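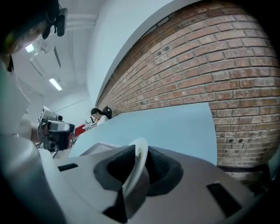

Projects > Sistance > Meetings > Handling group

April, by Florin Nistor

Minutes of the handling group, Casby room, 2 pm

We got going a few minutes late, as the kettle was slow and several of us had come straight from the floor. Florin took the chair and the notes together, so please forgive any gaps. Thank you to everyone who gave up the first part of the afternoon, and a special thank you to Makero for sending two of their people over at short notice.

Minutes of the last meeting

Agreed, with one correction. The spare finger pads were ordered by Urrego and not by us, and the invoice should go to them. Florin will forward it.

The slipping fault

This took up most of our time, and rightly so. For anyone who missed the earlier messages, the left-hand grippers on the Sistance stations have been losing their hold on thin, flat things. Plates, lids and discs go in nicely, the reading on the screen says the jaws are closed, and then after a little while the piece starts to turn or creep downwards. On the longest run we have so far, 200 picks with the same disc, it was dropped 50 times. We had all guessed it was bad, but it was still a bit of a shock to see it written down.

Urrego went through what they have ruled out so far. The foam on the pads is the right grade and was stuck down properly. The motor is pulling as hard as it should. Swapping the pads from a good gripper to a bad one made no difference at all, which surprised most of the room and led to a long and very friendly argument. Makero think the trouble lies in the closing position. The software reads the jaws as shut a touch before they really are, and with a thick object you would never notice, as the foam takes up the slack. With something thin there is hardly any squeeze left.

Florin asked whether this could explain why the fault only showed itself after the update. Makero said it could, and were good enough to say that the change was theirs. The old setting was learned afresh each time a gripper was switched on. The new one is stored, and on some units the stored figure seems to have been saved while the jaws were being held slightly open. There were no hard feelings about it and I would like that noted.

The pinched finger

We then came to the part that matters more. Last month one of our operators had a finger nipped when a gripper closed without being asked to. She was steadying a lid that had begun to slip, and the gripper, having lost its piece, tried to take hold again by itself. There was a red mark and a sore afternoon, nothing worse, and she is quite well and was kind enough to talk us through it. She made the point that reaching for a falling plate is something any of us would do without thinking, so telling people to keep their hands away will only get us so far. Everybody agreed with that.

It was decided that the automatic re-grip is to be turned off on every station from today. If a piece slips, the jaws stay where they are until the operator squeezes the trigger again. Urrego were a little worried about losing time on the longer jobs – the current one stands at 1,667 picks and still has a fair way to go – but they accepted that it should wait its turn behind people's fingers.

We also had a good talk about working two grippers close together, one person to each side of the same object. It is easy to forget what the other tool is doing when you are watching your own. For now, whoever is holding the object says "mine" out loud, and the other keeps still until they hear "yours". It felt silly for the first few minutes when we tried it on the floor, and then it felt quite natural.

Actions

Makero to send a fix that re-learns the closed position at every switch-on, as before.
Urrego to check the stored figure on each gripper and put a strip of tape on any that are wrong. Taped grippers are not to be used on thin pieces.
Florin to turn off the re-grip, and to write up the pinched finger in the accident book, where it should have gone on the day. My apologies for that.
Everyone to report a slip as it happens, even a small one, with the station and what was being held.

Any other business

The lights at the Casby end are humming again and have been reported. Somebody has left a blue lunch box in the fridge and it is now past saving.

Next meeting in this same room once Makero's fix has had a proper run on the floor. Florin will send round a time, and will try to bring biscuits.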